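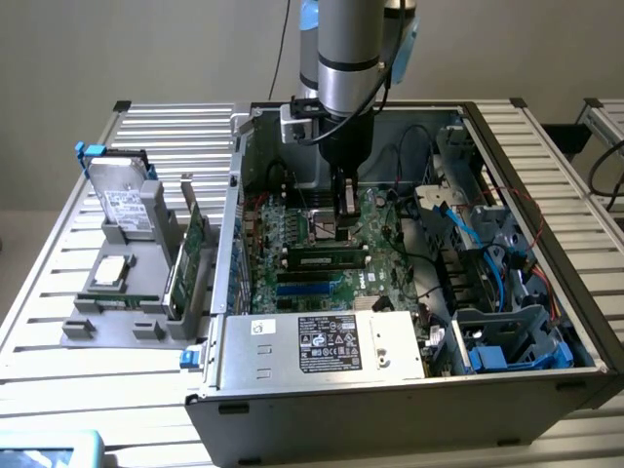

Una clienta nos preguntó en el mostrador si de verdad valía la pena abrir una torre de oficina con tantos años encima, o si le estábamos alargando la agonía. Que su cuñado le había dicho que eso se tira y punto, y que ella solo quería abrir sus hojas de cálculo sin irse a por un café mientras tanto.

Pues mira, casi siempre le decimos que sí a gente como ella, y de eso va Wekine. Somos un taller pequeño de ordenadores de sobremesa. Portátiles cogemos pocos, móviles ninguno (hay gente muy buena para eso y a nosotros nos faltan uñas). Lo que nos gusta es la torre de toda la vida, la que se tumba en la mesa, se le quita la tapa lateral y te enseña la placa, la fuente y el nido de cables de un vistazo.

Yo empecé con esto en el cuarto de la plancha de mi madre, con un destornillador y una lámpara de flexo. Luego vino el local de la calle Blackburn, en el número 206, que tenía humedades pero también un escaparate precioso, y ahí seguimos. Las humedades ya no están — el escaparate sí. En febrero ampliamos la trastienda y por fin tenemos sitio para trabajar con varios equipos abiertos a la vez sin mezclar tornillos, ¡que no sabes lo que es eso!

¿Qué hacemos exactamente? Limpieza, cambio de pasta térmica, memoria, discos, fuentes y procesadores cuando la placa lo admite. Los equipos de empresa nos encantan para esto: muchos llevan pestañas de plástico de color en las bahías y los discos salen con la mano. Lo que se desmonta va a su soporte, al lado de la torre, y vuelve al mismo equipo o se te devuelve en una bolsa con tu nombre. Tu disco es tuyo, aunque esté muerto.

El año pasado pasaron por aquí 304 torres. Una buena parte venía del proyecto Cirkell, con el que preparamos equipos para las aulas de Sketarbridge, y el resto eran de particulares, gestorías, una autoescuela y hasta una panadería con harina en el ventilador.

Las reparaciones llevan 12 meses de garantía. El diagnóstico es gratis si luego reparas con nosotros, y si no compensa te lo decimos antes de tocar nada.

Abrimos a las 9. Trae la torre sola, sin monitor ni teclado, que de eso tenemos de sobra. Y si te acuerdas de la contraseña, apúntala en un papelito, porfa.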